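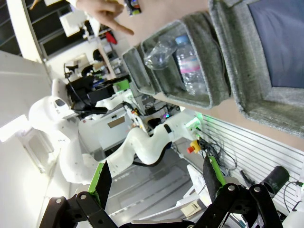
3.2 Sorting containers

Open containers were compared in 30 shared households recruited through the Hajji housing office. Each household received a pair of felt bins, one small and one large, to stand on a table or counter near the place where drinks were finished. The small bin was meant for plastic bottles and the large one for everything else. No labels were attached, as we wanted to see which rule the residents would settle on themselves.

Over the study period 1109 items were logged, and 172 of them were in the wrong bin at the evening check. Most of these were bottles dropped into the large bin once the small one had filled up. A crushed bottle takes up less room, but it also tends to spring back toward the opening – several residents mentioned this in their diaries.

Figure 3. Small gray felt bin with two clear plastic bottles, one of them crumpled, and the larger bin beside it on a beige tabletop.

Felt rims softened with use in both sizes. Gaber's earlier work with rigid boxes (Wastorus, phase 1) did not record rim wear, so no comparison is made in this section.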